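Open Day at the Nadside Workshop

Posted July 29, 2022

I've been meaning to get over to Nadside for ages. It's a shared workshop in an old printing building behind the rail yard, and a few times a year they open the doors and let anybody wander in and bother the members while they work. I finally went, on a day when it was hot enough that I left a water bottle in the car and regretted opening it later.

Getting there

The sign is tiny. I drove past it twice. You turn in at the tire place, go all the way to the back of the lot, and look for a green door with a bike rack next to it (the rack was full, so if you're biking bring a long lock and use the fence). Entry was 3 dollars in a coffee can, and for that you get a sticker, a paper map and as much lemonade as you want. I wanted quite a lot.

The wood shop and the front room

The first thing you walk into is the wood shop, and it smells fantastic. They had the lathe going and were letting kids turn little spinning tops. I stood there way too long for someone without a kid. The band saw has a name painted on it, and one of the members told me the floor used to hold presses, so it'll take any weight you care to put on it. I believe it, the planer they've got is a monster.

The front room has the sewing machines and the laser cutter, with a line for the laser cutter that never got any shorter. I skipped it. I have one rule for open days and it's don't stand in the first line you see.

Upstairs: the Genow build

This was the part I came for! Genow is a long-running project by a small group of members who want an arm to pick up whatever odd thing you throw in a bin, set it down someplace else, and do it again. They started talking about it years ago and got going properly in June of last year, once they'd scraped together 2000 dollars for parts on top of what people had donated. The arm was the big donation, and I got the full tale of getting it up the stairs with a rented hoist and a lot of swearing.

What I liked is how much of it is plain workshop stuff. I was expecting a glass case and a rope. It's a gray bin next to a light wood table, with a clamp on the rim like the orange-handled ones in my own garage, and blue tape marks on the table side. The floor of the bin is scratched to pieces, and I found that weirdly cheering. And the things in there to pick up! A shaggy blue thing with fringes like fat noodles, a little action figure lying on its side, a puffy blue ring, a yellow disc. It looked like the bottom of my niece's toy box.
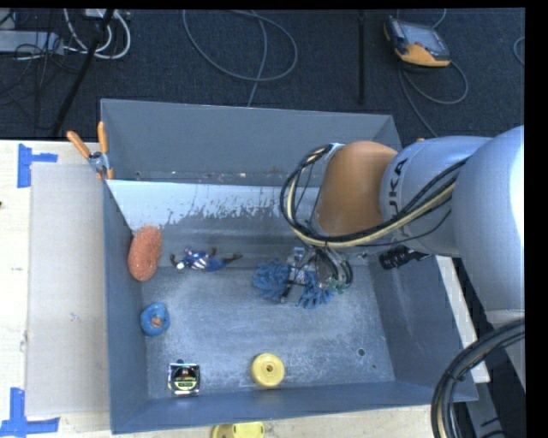
What they told me about the software

I'm no programmer, so take this part with some salt. The program that decides where to grab is called Mulon, and it's written by the members themselves in the evenings. It looks for a spot, makes a guess at how good the spot is, and then either goes for it or looks again. I asked what gives it the most trouble and got three different answers from people who then started arguing with each other, so I got more lemonade and came back when it had calmed down. The consensus, more or less, was that soft floppy stuff is a pain and shiny stuff is a different kind of pain.

They keep a paper logbook, too, a fat one with a coffee ring on the cover. Every bad day gets written up. I read a page and a half about a cable tie. If you go, ask to see it, it's the best thing in the building.

I also asked whether a person could do this at home on a smaller scale and the answer was yes, start with a hobby arm and a shoebox, and bolt the arm to something heavy before you do anything else. They have a handout for it. I took two by accident.

The Eberhard room

Across the hall is the electronics room, which everyone calls Eberhard after the old company name still on the door glass. It has 6 soldering stations and drawers up to the ceiling. I did the beginner badge, a blinking one, and burned my thumb only slightly. The person running the table fixed my bad joint in about a second without making me feel dumb, and I appreciated that. My badge blinks a bit faster than everyone else's. No idea why.

Food, parking and so on

There was a taco truck in the lot until the middle of the afternoon. Get there before the soldering table lets out or you'll be behind all of them. Parking is free but the shade goes early. The upstairs is stairs only, and they told me a lift is on the wish list.

Membership is 28 dollars a month if you only want evenings. I took a form home and it's on the fridge under the sticker. The next open day hasn't been announced yet, but they've got a sheet by the door where you can leave your email, and I put mine down in handwriting I can't vouch for.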